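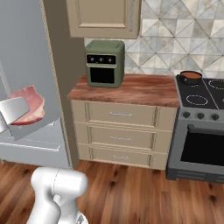
Aarti Jaiswal writes that the rear shock bushings on the Ornus wagon should be done in pairs, and that replacing the left one only will shift the noise to the right within a season. She has a point. I had ordered one. I have now ordered the second.

2024-01-05

Odometer 143 miles past the oil change. Cold start at 7, idle high for a minute and then normal. Knock from the left rear over the expansion joints on the Wirndale bridge, same as in November. Two people in the back seat make it stop. With the cargo area loaded it is fainter but still there, which points to the upper mount and leaves the sway bar link out of it.

Pulled the trim panel on the left side of the cargo area. Four clips, one broken on removal. The upper nut took a quarter turn before it came up to torque, so it was loose. Drove the same loop again. The knock is lower in pitch and less frequent. The bushing is cracked on the inboard side and will have to go anyway.

Tire pressures were low all around. Set them to the door placard and reset the monitor. The light came back on at the Oltidwood turnoff and went out again by the gas station. I suspect the right front sensor, whose battery is as old as the car.

Parts from Ahuja: bushings 97 dollars for the pair with shipping, clips 9 dollars a bag. The dealer quoted about 1000 for both sides with labor and an alignment. The alignment is not needed for a shock mount on this axle, and I said so on the phone. They said it was policy.

Load floor: the hinged section no longer stays up by itself. The plastic catch has worn round. With the floor in the lower position it does not matter, but the spare cannot be reached without holding the panel with one hand. Will try a strip of felt on the catch before buying another one.

Still to do — cabin filter, rear wiper blade, grease on the tailgate latch. Reply to Aarti about the torque figure, hers is in newton meters and my manual gives foot-pounds.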